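The Ten-Minute Tidy, Reconsidered

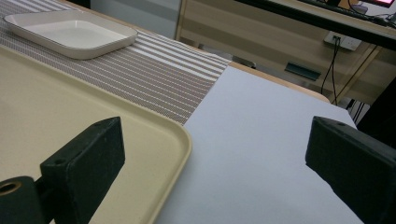

Every April the same advice comes round again, and every April I fall for some part of it. This year it was the ten-minute tidy. You set a timer, you clear as much as you can before it rings, and then you stop, whatever state things are in. Do it daily, the story goes, and your house will more or less run itself.

I gave it a month. My house does not run itself.

The version I followed came from a booklet called the Ledano Plan, which was going around the Zedside reading group last winter and which I suspect was written by someone with very few belongings. It opens with a promise that the average home can shed 1000 objects without anyone in it noticing. A page later the number has gone up to 2000. I would like to know which it is, and I would like to meet the household that was counted. If I lost 1000 things from my place I would notice by lunchtime, when I went looking for the can opener.

Still, I tried to be fair. For the first week the timer worked pretty well. Ten minutes is enough to deal with the kitchen counter and the chair in the bedroom that has been holding clothes since we moved to Treramville. By the second week I had done all the easy places, and what was left was the stuff that takes thinking. Do I keep the manual for a boiler we no longer own? (No.) Do I keep the box of cables? You can't settle the box of cables in ten minutes. I have been trying to settle it for years, and the one time I threw out a cable I needed it the following month.

Teguh Sitompul, who has written in here before about paint, told me I was doing it wrong. In his view you are supposed to spend the time putting things where they belong, and deciding is a separate job for a separate day. Fine, but half of what's lying around my house is lying around for the very reason that it doesn't belong anywhere. He also recommended labels. I own a label maker. It is somewhere in the house.

Then there's the shopping. The booklet has 2 pages on throwing things away and a good deal more on what to buy afterward: drawer dividers, stacking bins, a special rack for lids. I went to look at the lid rack in the store on Ismail Street and it cost more than the lids. Any plan for owning less that sends you home with a full trunk deserves a hard look, and I say that as someone who did come home with the dividers. They don't fit the drawer. I should have measured.

What did stick is a small thing. I now empty my coat pockets at the front door, every evening, into the bowl where the keys go. It takes a few seconds and needs no timer. I can't claim it has changed my life, but I haven't put a receipt through the wash since.

If the Ledano Plan has worked for you past the second week, write in and tell me, and please say what you did about the cables. My copy of the booklet is free to anyone who wants it. The dividers too, if you have a wide drawer.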